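**Subject:** Re: [grippers] Handheld units, jaw slip on cotton
**From:** Viorica Ionescu

On Monday, Benedito Nogueira wrote:

> Has anyone run the white handheld on clothing yet? We've only used ours on boxes and cups. I need to know if the stock jaws will do or if I should order the Odera pads before May.

Benedito,

I've been using it on shirts at home, on the bed, with the stock black jaws. A single layer of cotton is fine if you take it at a corner. In the middle of a bunched shirt I often pick up two layers, and then the fold comes out wrong.

I did 10 corner lifts with each set of jaws. The stock ones slipped on two and the Odera pads on one, so I wouldn't rush the order.

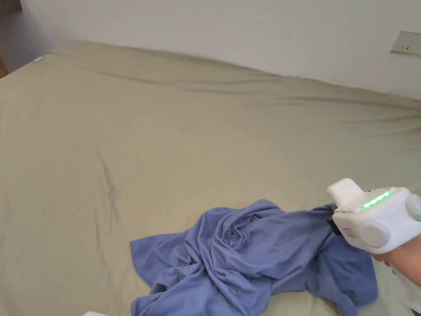
My bigger complaint is the weight at the front. After 424 grasps my wrist was sore, and I was closing the jaws late. Noboru puts his elbow down on the mattress between lifts, and his timing is more even than mine.

Grasp log is in the Votero folder, sorted by fabric colour. The denim rows aren't filled in yet.

Viorica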